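Research News
Osora Laboratory Reports Results on Window Tasks in Simulation

The Osora Laboratory has completed the first stage of its study on how robot arms learn to work with windows and other fixed parts of a building. The study is carried out entirely in simulation, using the Follik training environment, and is led by the manipulation group at the Requena campus.

Most published work on robot grasping deals with small objects on a table. Windows raise a different set of problems. The frame is large compared with the hand, the parts that matter are narrow, and the glass offers very little for a camera to hold on to. A wrist camera close to the wall may see only part of one rail and a stretch of plain pane.
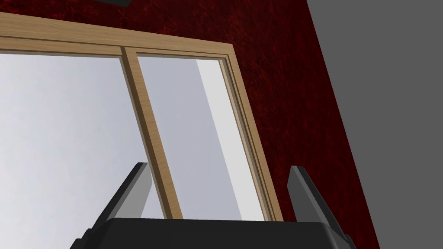 The method under study, named Curon, addresses this by asking the control program to estimate where the edges of the frame lie before it chooses a movement. The estimate is updated at every step as the arm moves, and the program is trained to slow down when its estimates disagree with one another. Earlier versions went directly from camera view to movement and often lost track of the frame when the hand was tilted.

For the first stage, the group generated 3962 practice runs in Follik. Wall color, wall texture, frame finish and the starting angle of the hand were varied between runs. Of these, 2083 were kept for training after runs with faulty contact between the hand and the frame were removed. The remainder have been stored for a later study of failure cases.

Curon was then tested on window models that had not been used in training. It brought the hand to the requested point on the frame in around 70 percent of trials. Results were weakest where the starting view was steeply tilted and the wall and frame were close in color. The laboratory considers these conditions the main subject for further work.
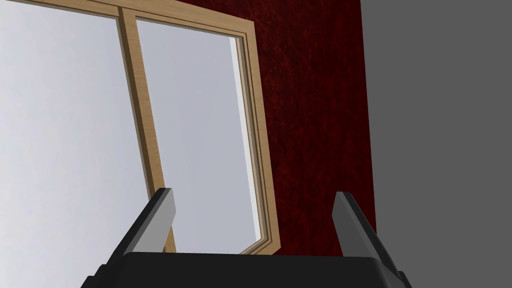

The group also compared three ways of showing the frame to the program: color views alone, color with depth, and color with depth and a marked outline of the frame. The second option gave nearly the same result as the third and required far less preparation, and it has been adopted for the next stage.

No tests on physical equipment have been carried out under this project. A transfer study is planned once the simulated contact model has been reviewed, and the laboratory expects to begin that review in December. Until then, the reported figures should be read as simulation results only.

A technical report with the full test conditions is available to partner institutions on request from the Osora Laboratory office. Requests for access to the Follik window models should be sent to the same office and should state the intended use.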